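Questions I get about the Kekmont supper swap

What is it, anyway?
A bunch of neighbors cook one big meal each, then trade portions so we all go home with a week of dinners. I started it in March with Bianka Kelemen from upstairs, mostly out of boredom with my own chili!

How many portions do I bring?
Eight. If your pot makes more, great, the extras go fast.
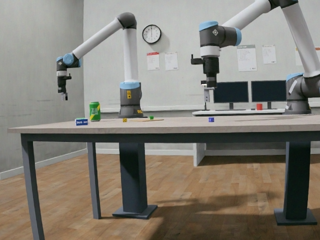 Do I have to be a good cook?
Nope. I've burned rice more than once and they still let me come back. Soups, stews and baked pasta are the easiest place to start (and they freeze well, so you get some slack).

What about allergies?
Write every ingredient on the lid, even the boring ones. Da-eun Jin can't have sesame, and Marcelino Arruda skips dairy, so please don't just put "sauce."

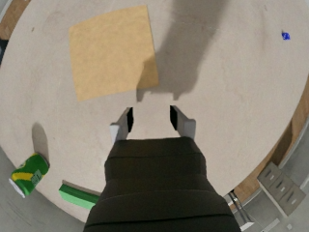 Can I bring something frozen?
Sure, as long as you made it in the last three weeks. Put the date on it. Fish should be fresh that day, please – I learned that one the hard way.

Which containers work best?
Anything with a tight lid that you don't mind losing for a while. I use old takeout tubs and get maybe half of them back.

When's the next one?
Monday, April 16, 2018, at 2606 Drilon Street, side door. Come hungry, because Heloísa Barbosa is bringing her cheese bread and it won't last.

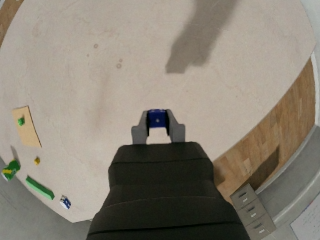
The tabletop, with a few light brown patches.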